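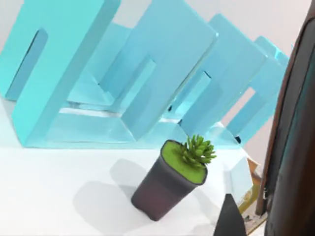 ## Walking Meditation, Class 2: Slow Feet

Hi all! I'm writing this up for the people who missed class, and for Vesna Ionescu, who was there but says she remembers nothing after the foot rub (fair enough).

Last time we sat. Now we walk, very slowly, and I promise it feels less silly after the first lap.

### Where this comes from

I learned it from Concetta Valentini at the Wostgate retreat house one July, and she mixed a few things together. Part of it is the slow indoor walking you find in Zen halls, where it's called kinhin and is done between periods of sitting. Part of it is closer to the Theravada style – you pick a short path, walk to the end, stop, turn around and come back. I like the second one for beginners, so that's our main practice.

### The basic walk

1. Pick a path of ten to fifteen steps. A hallway is great.
2. Stand at one end with your feet under your hips. Feel the floor. Take a few breaths and don't do anything with them.
3. Lift the heel, move the foot, put it down. Say "lifting, moving, placing" in your head if you want words.
4. At the end, stop completely. Turn in small steps, then stop again before you set off.
5. Keep going until the bell, or your phone, or the kettle.

Hands can go wherever they're comfortable. Look at the floor a few feet ahead, with soft eyes. If you wobble, widen your stance and go a bit faster! Very slow walking is hard on balance, and Dörte Haberkorn does the whole thing with one hand along the wall, which works beautifully.

### Questions that came up

*Should I match my breath to my steps?* You can. Kinhin often does. I find I start bossing my breath around when I try it, so I leave it alone.

*What if I get bored?* Great, walk with bored. Where does it sit in your body? Mine is in my jaw – no idea why.

*Is music OK?* For this one I'd skip it. We'll have music in Class 4, when Amra Shehu brings her drum and we get to move around properly.

### Home practice

Try 600 steps a day, all in one go or split in 2. Count them the first day just to get a sense of the length, then please stop counting and walk for the same amount of time. Write down one line afterward (mine from this morning says "cold toes, nice").

### For next time

Bring thick socks and a blanket. Read the Kos handout up to the section on standing still, and skip the breathing chart, we'll go over that together.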